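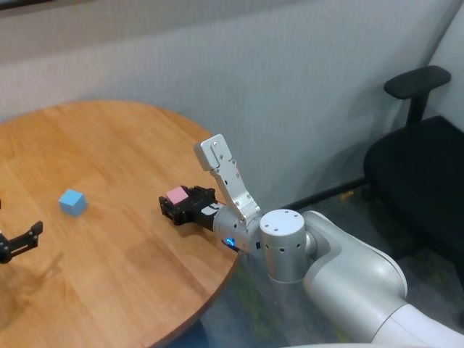
What size of table does a set of small play blocks need?
A round top that a child can reach across from one side is enough, provided the surface is flat and the rim does not stand proud of it.

Ivadside, 2020-04-27. Drelov has confirmed the specification of its pastel block range and of the round wooden tables supplied with it to nurseries and toy libraries. Deliveries begin in June.

The blocks are plain cubes with a matt finish and slightly rounded edges. All colours in the range, among them light blue and pink, are cut to one size, so that sets may be mixed or topped up without sorting. Replacement blocks can be ordered singly by colour.

The tabletop is finished in a warm honey tone with the grain left visible. A thin dark brown rim marks the edge. Drelov chose a low-sheen coating after comparing 2 finishes at its Ivadside workshop. The glossier of the pair was harder to wipe clean of fingerprints and was dropped.

"Pale blocks on a pale top can be difficult to pick out under ceiling lights," said Constanza Maldonado, product manager at Drelov. "We adjusted the wood tone by one step and kept the block colours as they were."

The first production run comprises 300 tables and 1,453 boxed sets of blocks. More than 1,200 of the boxed sets have been reserved by existing customers. Tables are shipped flat with the legs detached, and a hex key is included.

Distribution will be handled by Hirnon. Bautista Gaete, who manages the Hirnon warehouse, said that tables and blocks would be held as separate stock lines and could be ordered independently.

Care instructions are printed inside the lid of each box. Blocks should be wiped with a damp cloth and left to dry on all sides. They should not be soaked.

Trade enquiries: Hirnon sales desk, Fuentealba depot.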